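Stop Cutting the Boring Parts

My sister and I have been having the same argument for going on ten years now, and it started in the lobby of a movie theater. We'd just come out of a three-hour family drama, one of those where a man fixes a gate for what feels like a week, and she turned to me and said, "You could lose forty minutes of that and not miss a thing." I said you'd miss the gate. She said exactly. We didn't speak until the parking lot.

I've been thinking about that gate again because last month I finally got to see The Clesham Road, the Eylül Güneş picture people have been pushing on me forever, and I got to see it twice. Two versions, two nights apart, same screen at the Flerano, same terrible seat (row F, left side, the one with the spring). The first night was the release cut, which runs 117 minutes. The second night was the long version, the one she showed a few times before the distributor got hold of it. And I came out of the second one ready to call my sister and start the whole fight over.

If you haven't seen it, the story is easy to tell. A woman in her fifties comes back to the house she grew up in to clear it out after her father dies. Her younger brother never left. They don't get along. There's a question of who gets the house, and there's a letter, and there's a neighbor named Sugden who knows more than he lets on. That's it. You could put it on at a community theater with a couch and a doorway.

The release cut is a good movie! I want to say that up front, since I know how these essays go and I don't want to be the guy who tells you the thing you loved is garbage. It moves along. The fight over the letter lands hard. The brother is terrific in both versions, all shoulders and no eye contact, and there's a shot of him eating cereal standing up that told me more about living alone than most novels I've read. I cried at the end, same as everybody.

But what got cut is housework. I mean almost all of it. In the long version she spends what must be half an hour of screen time, spread out in pieces, just doing the chores of a house that isn't hers anymore. She strips beds. She scrubs a pan and gives up on it and then comes back to it a few scenes later. She folds. Lord, does she fold. There's a stretch where she takes the old man's shirts off a line and folds every one of them the way you'd fold a shirt somebody was going to wear tomorrow, and the camera just stays on her hands and lets it go on.

In the release cut there is one shirt.

Now, I understand how this happens. I sat in on an edit once, years ago, when a friend was finishing a short and wanted a warm body on the couch, and I was the worst person in that room. Every time something slowed down I'd say, do we need that? And every time, looking at that one piece by itself, the answer was no. You never need it. You can take any single minute of a person folding shirts, hold it up to the light, and find no reason on earth to keep it. So out it goes, and then the next one goes, and by dinner you've got a tight little film where people only ever do things that matter. My friend's short got into two festivals and I've never liked it as much as I did that first afternoon.

So what does the folding do? I've tried to work this out, and I keep ending up back at the letter scene. In the short version she finds the letter in a drawer, reads it, walks downstairs, and lets her brother have it. It's a big scene, beautifully acted, and the whole audience leans forward. In the long version the very same scene plays, same takes as far as I could tell, and it's a different animal. By then we've watched her put that drawer in order. We know she folded those sweaters and laid them in there herself, that she's been careful with a dead man's clothes for days, and when she pulls them all out onto the floor to get at the envelope I actually made a noise. The woman next to me made one too. You can't get that noise for free. Somebody has to sit through the sweaters first.

There's a thing critics do where they call this sort of stretch "meditative," and I wish we'd give that word a rest. It makes it sound like a spa. I wasn't meditating. I was kind of irritated, if you want the truth, for a good part of the first hour. I thought about whether I'd locked the car. I thought about my own father's closet, which took my sister and me an entire November and which we still haven't really talked about. And I think the being irritated is part of it, and the car is part of it. The movie gives you enough slack to bring your own stuff in, and then it pulls tight and you find your stuff is tied to hers.

I know the other side. My sister has given it to me many times, usually while driving. Slow is easy, she says. Anybody can point a camera at a sink. There are plenty of bad long movies where the director has mixed up patience with having something to say, and I've paid to see a lot of them. I sat through Dasine at the same theater a couple of years back, all those mornings of fog and that one goat, and I couldn't tell you now what any of it was for. She's right about that one. I told her so, and she's never let me forget it.

What makes the difference, as far as I can tell, is whether the work on screen is real work. In Dasine people carry things from place to place the way actors do, like the bucket is full of air. In Güneş's long version the chores have a beginning and an end and they get done badly or well. The pan doesn't come clean the first time. She folds a sheet alone, and anybody who has ever folded a fitted sheet alone knows what an insult that is, and she does what we all do, which is roll it into a ball and shove it to the back of the shelf. Huge laugh in the theater. Biggest of the night. It's not in the release cut and it might be the only joke in the whole movie!

There's a money side to this that I only half understand. A shorter movie can play more times a day, and the people who book theaters have rent to pay. The manager at the Flerano, who has put up with me for years, told me the long version sold 4 tickets at its late show the week after I went. Four. I was bummed, but I wasn't shocked. It's a lot to ask of people with jobs. I'm not saying every multiplex in the country should be running three hours of linens.

What bugs me is smaller than that. It's the idea that the short one is the real one and the long one is a sort of extra, a treat for the nerds, like the recipes in the back of a mystery novel. You see it in how they're listed. The release cut gets the poster and the reviews and the streaming page, and the long version gets a line in parentheses. A kid coming to Güneş for the first time is going to find the 117 minutes and think that's the woman's movie, and it's about two-thirds of the woman's movie with the hands taken out.

And it's happening all over, not just to her. I rewatched a bunch of older family pictures this spring, the kind where somebody's always shelling peas, and it struck me how little of that I see in new ones. People in new movies talk while they do things, and the things are there to give them something to do while they talk. Take a look next time. Somebody will be chopping one carrot. They'll chop it for a whole conversation about divorce, and it never becomes soup.

I did call my sister, by the way. She'd only seen the release cut, and she loved it, and she said the shirt scene was plenty. I asked which shirt. She said the one, the blue one, how many do you want? I said I wanted all of them, and she laughed at me for a good long time, and then she got quiet and said she still had a couple of boxes from Dad's place that she hadn't opened. We're going to do it in the fall. She says she's bringing a timer.

The Flerano is bringing the long version back for one more run, starting 7/14/26, late show only. Take a sweater, they keep it cold in there. Don't sit in row F.

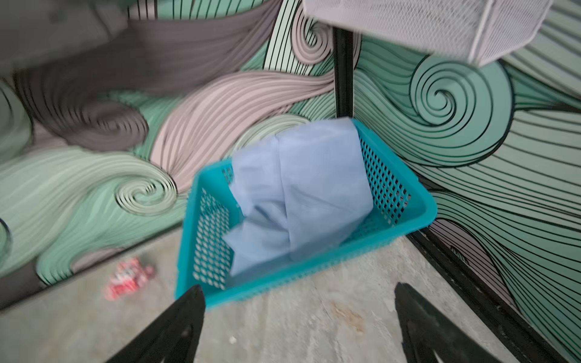

Folded, more or less.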